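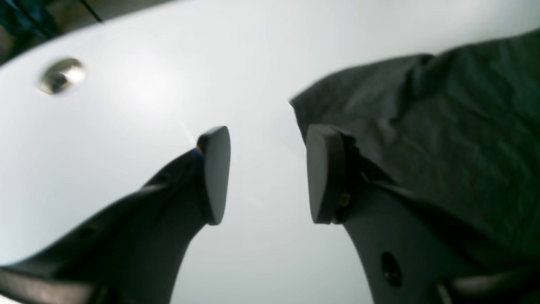
Afonso Godinho asks whether the Coelho letters were written in Portuguese or English, and whether the family name was ever spelled another way in the county records. The Driler Historical Society is grateful for the question and will answer both parts in this thread.

Search posts
Enter name or place
Go

The first part is simple to answer. The early letters are in Portuguese. From 1874 on, the younger members of the family write mostly in English, with Portuguese kept for greetings, prayers, and remarks about money.

The second part takes longer. In the letters the name is always Coelho. In the county deed books it is Coelho, Quello, and Cuello. In the 1880 census the household is listed as Quail, and the index follows that spelling.

Readers searching the census for this family should therefore look under Q as well as C. The ages given for the parents do not agree with the church register, but the children's names and order of birth do.

For those new to the subject: the Coelho family papers were written between 1868 and 1883. They passed between a farm outside Prodby and a boarding house in New Bedford, Massachusetts, where the elder brother, António, lived between voyages.

The collection holds 201 letters. Of these, 162 have been transcribed in full. The rest are either in poor condition or are still being compared against a second reading.

The farm letters were written chiefly by José Coelho, born on the island of Faial in 1839, and later by his daughter Maria. José could read but wrote slowly, and he says so more than once.

An early letter, dated in the spring of 1868, opens in translation as follows: "My dear brother, I take the pen to tell you that we are in health, thanks be to God, and that the ground is bought but not yet paid."

The ground in question was a tract on the road between Prodby and Grutix. The price was 500 dollars, to be paid over four years. The deed is recorded, though the clerk entered the purchaser's first name as Joseph.

António sent money toward it on at least three occasions. José acknowledges each sum by letter and names the person who carried it. One carrier, a cooper from New Bedford, kept a part for his trouble, and the brothers argued over it for more than a year.

From a letter of 1870: "I do not say he is a thief. I say that when you sent it there was more of it." The sum is not stated, and the matter was still unsettled when the cooper moved away.

Grutix appears in these letters far more often than in the published county histories. It had a ferry landing, a blacksmith, and for a time a store that accepted hides and eggs in trade. Its post office closed in the 1880s and its mail went to Driler.

This explains a point that has confused several researchers. Letters marked Driler after that date do not mean the family had moved. They lived in the same house and walked farther for their mail.

Maria Coelho begins writing in 1874, at age eleven. Her first letter to her uncle is four lines long. Three of them concern a calf.

By 1877 Maria was writing nearly all of the family's letters, with her father speaking and Maria putting down his words. She sometimes added her own note at the end – usually in English, which her father did not read.

One such note, from November of 1877: "Father says the roof is mended. It is mended on the one side. Please do not tell him I wrote it but if you have the money for shingles it would be a kindness."

The uncle's reply survives. He sent the money and told his brother that it was for a saddle. José's next letter thanks him and reports that, having a sound saddle already, he has put the sum toward the roof.

Researchers interested in whaling should know that António's side is thinner than the farm side. He wrote when ashore. There are gaps of two years and more, and he gives few details of his work beyond the name of the port and the state of his teeth.

He does name other men from Faial and Pico who shared the boarding house, and he passes along news of their families. These mentions may be of use to anyone tracing Azorean sailors in New Bedford in the 1870s. A list of the names is in preparation.

Some notes on method. The Portuguese letters were transcribed and translated by Cristóvão Leitão, whose first readings were completed last year. José's spelling follows the sound of island speech, and many words are run together.

The transcriptions keep the original spelling and line breaks. The translations do not. Where a word cannot be read, it is marked with a blank in square brackets. Where a reading is doubtful, a question mark follows it.

Mr. Leitão has asked that one correction be made public. In a post earlier this year the Society gave the name of José's wife as Rosa Emília. The correct reading is Rosa Amélia, confirmed by the baptism entries of her two youngest children.

The same entries give her family name as Silveira and her birthplace as the parish of Cedros. Descendants who have copied the earlier form into a family tree are asked to amend it.

A second correction concerns the size of the farm. A newspaper notice of 1921 states that the Coelhos owned 400 acres. The deed books do not support this. The figure seems to combine the home tract with land belonging to a son-in-law near Grutix.

The letters themselves speak of "the high field," "the low field," and "the piece by the water." The high field can be placed with confidence from a survey made when the road was straightened. The other two cannot be placed at present.

The last letter in the series is from Maria to her uncle, written in 1883. She was twenty years old and had married that spring. She tells him that her father's sight is failing and that he asks each evening whether the mail has been fetched.

She closes: "You need not write a long one. He has me read them over until they are worn, and a short one wears as well as any." No answer has been found.

António Coelho is believed to have died in New Bedford, but the Society has not located a death record. Searches under Coelho, Quail, and Rabbit have all been made, the last being a common translation of the name. Suggestions for other spellings are welcome.

José died in 1891 and is buried at Prodby. His stone gives the name as Joseph Coelho. Rosa Amélia outlived him by many years and is buried beside him under the name Rose.

On access: typed copies of the finished transcriptions may be read at the Society's reading room in Driler by appointment. The original letters are not brought out for general use. Requests should name the letter by year and writer.

Single copies may be requested by mail for family research. Please allow several weeks for a reply. Persons wishing to quote from the translations in print should write first for permission and should credit Mr. Leitão as translator.

The Society would be glad to hear from anyone holding letters, Bibles, or account books from the Grutix landing before 1890. The store ledger, mentioned four times in the Coelho letters, has never been found. It was last known to be with a family in Prodby.

In further reply to Mr. Godinho, who has since asked about the surname Silveira: it appears in eleven letters, most often for Rosa Amélia's brother Francisco, who came to Prodby in 1872 and left again for California. Copies of those pages can be sent on request.

This thread replaces the shorter notice on the Coelho papers and was last revised on August 5, 2025. Further corrections will be added below as replies.

Contact the Society | © Driler Historical Society | Back to top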